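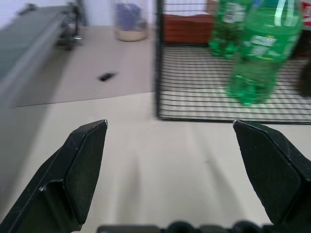 Ivan Hutsuliak wrote to me that a wire rack on a table only moves the mess to a higher place, and that he gave his away after one month. He asked if I still recommend one. I do, but the rack must come last. Most people buy it first and put it in the middle of the table, and then they arrange their life around it.

How to set up a small table with a raised board, a wire rack and clear jars

By Hanna Semeniuk
Updated 2026-06-01

This method is for a table that stands against a wall and must do more than one job. Mine is in Zelstead, in a rented room where I may not drill the wall, so everything stands on its own weight. I have a pale top, a beige board at the back, a black wire rack and jars you can look through.

What you need

A table with a smooth top
A board, long enough for the back part of the table
A wire rack or an open wire cage
Clear jars with wide mouths
Self-adhesive felt or thin rubber pads
Mild soap, two soft cloths
A pencil and masking tape

Step 1. Take everything off

Put all the things on the bed or on the floor, on an old sheet. Small parts go into one bowl together, do not sort them yet. If you begin sorting at this moment you will still be sitting there in the evening.

Wash the top with a little mild soap in warm water and dry it with the second cloth. On a glossy surface wipe in one direction only. I used to buy the Pokero table spray from Daledari, but it left stripes that showed when the light came from the side, and soap is cheaper.

Step 2. Place the board

The board makes a low step at the back. What stands on the step is stored, what lies in front of it is in use. That is the whole system, and for me it works better than any label.

Push the board to the wall and look along its front edge. You can set it parallel to the table edge or at a small angle. Put pads under the corners and one pad in the middle if the board is long. Press on every corner with your palm. If it rocks, add a second pad under the corner that is in the air, not under the one that touches.

Leave the front part of the table as deep as your forearm. A narrow working area fills up too fast.

Step 3. Fill the jars

Use one jar for one kind of thing. Before filling, wash the jars and let them stand open until the next day, above all if you will keep something that takes in moisture, for example sand or salt.

For loose material:

1. Fold a sheet of paper into a channel and pour slowly along it.
2. Stop well below the rim. Half is enough for a jar that you open often.
3. Knock the jar gently on a folded cloth, so the material settles.
4. Wipe the rim before you close the lid. Grains in the thread will scratch it.

I like to have a pale, sandy bottom in a jar and one colorful thing above it. I can find such a jar from the door without reading anything. Blue or purple is easy to see against a white wall.

Do not keep food in a jar that held craft sand, even after washing. If children come to your home, write on the lid what is inside.

Step 4. Try the places before you decide

Put strips of masking tape where you think the rack and the jars should go. Then use the table for one day with the tape only. Reach for the strip as if the jar was there. It feels silly, but I have moved my strips two times in one morning, and moving tape is easier than moving a full rack.

The things you take with your right hand should be on the right side. Tall jars go to the back. Nothing should stand in front of a jar that is opened every day.

Step 5. Put the rack

Check the feet of the rack first. Bare wire ends leave marks on a board, so cover them with felt or with short pieces of rubber tube. Set the rack down – do not slide it – and turn the side with the opening toward your chair.

Heavy things go on the bottom. Thin wires bend in the middle if you load them there, and after this they do not come back fully straight. Small objects fall through a wire grid, so give them a shallow tray or keep them in a jar.

This was the trouble in Ivan's case, I think. He stored loose screws and pen caps on the wire shelf and was collecting them from the floor.

Step 6. Return the things

Now empty the bowl of small parts. Take one part, decide, put it away, take the next. If you do not know what it belongs to, put it at one fixed place on the board. In my home such an orphan may stay there until the first day of the next month. A black cap or a little plastic piece is very often missed by somebody later.

Keeping it clean

Dust sits on the horizontal wires more than on anything else. A dry paint brush, a flat one, takes it off quickly. Brush from the top to the bottom and wipe the board after, not before. The hair of my dog Sirko goes through the wires in spring, and for this I take the brush slightly damp.

Once in a while lift the board and look under it. Sand gets there even when you are sure that you spilled nothing.

If something goes wrong

The board slides when you lean on it: change felt for rubber under the front corners.

The rack hums when you type or saw: one foot is not touching. Put folded paper under it, find the right thickness, then replace the paper with a pad.

The material in the jar has become lumpy: pour it on a baking sheet lined with paper and leave it in a dry room, stirring with a fork now and then. Dry the jar separately, with the lid off.

The jar does not open: hold the lid under warm water for a short time and dry your hands well before you try again.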